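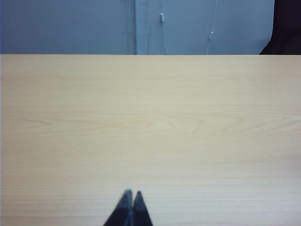 2 min read

From: Leanne Pilkington
To: Quiambao edition list
Subject: Re: dating the Nellgate stories

Rommel Calimlim wrote:
> The contents page of the Nellgate volume gives 15 stories, but the
> publisher's ledger pays for six more. Do we treat those as lost, or
> as the ones that ran in the Tatier under initials?

Treat them as unplaced for now. The ledger entry is for August and the initialed pieces start well before that, so at least two of them can't be what the publisher was paying for. Nazma Amarasinghe has the Tatier run on film and is checking line lengths against the book text.

On order: I would keep the sequence of first printing, with the book sequence in an appendix. Quiambao moved "The Ferry Clerk" to the front and cut the last paragraph — the cut is in her own hand on the proofs, page 165. 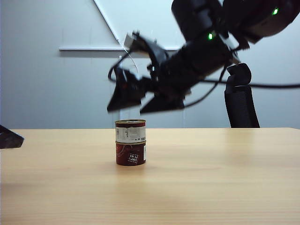
Which text of "The Ferry Clerk" do we print?
The magazine text, with the deleted paragraph kept and the proof change recorded in the notes.

Spelling of place names follows the magazine too, so Dustudholm stays as one word. Aino Keskinen's draft headnotes still have it as two. Please send corrections to her directly and copy me.

Leanne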